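How do I tell if a plank floor is real wood, and what do I do about the brick end?

Posted by Zarkard, 16th June

We've taken on a room about 18 feet long above a shop and the floor has started an argument. My brother says it's real boards, I say it's printed. It has been mopped by persons unknown for years. I'd like to clean it without ruining it.
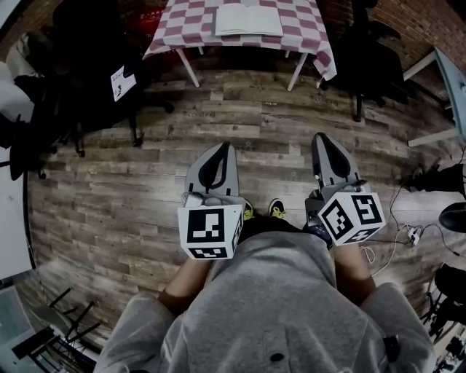 Planks are long and none of them seems to have been told what colour the others were going to be. You get brown, then grey, then beige, with knots and plenty of grain, and it all looks weathered. My trainers have never looked so clean by comparison, and those laces are yellow-green.

The far end has a bare brick wall with white plaster over it, and a ledge that collects dust for a hobby. Can I seal the brick, and does the table have to come out first? 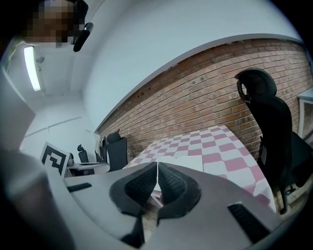

Replies (newest last)

Esden
Find two knots that match exactly. If you do, it's printed and you owe yourself a drink. Real or not, wring the mop until it's barely damp. Brush the brick down before you seal it, ledge first, and try the sealer low down in a corner. Leave it until August if the room's cold. Move the table or that checked cloth will get the lot.

Ots
just put a rug down

Priit Mägi
Lift a threshold strip and look at the cut end of a board. That settles it in 4 minutes, brothers included. I'd also put a mat under the office chair, as castors will chew through either kind.

3 comments

Trelon: Seconding the rug.

Zarkard: Found two matching knots. He says it's a coincidence.

Esden: It would be.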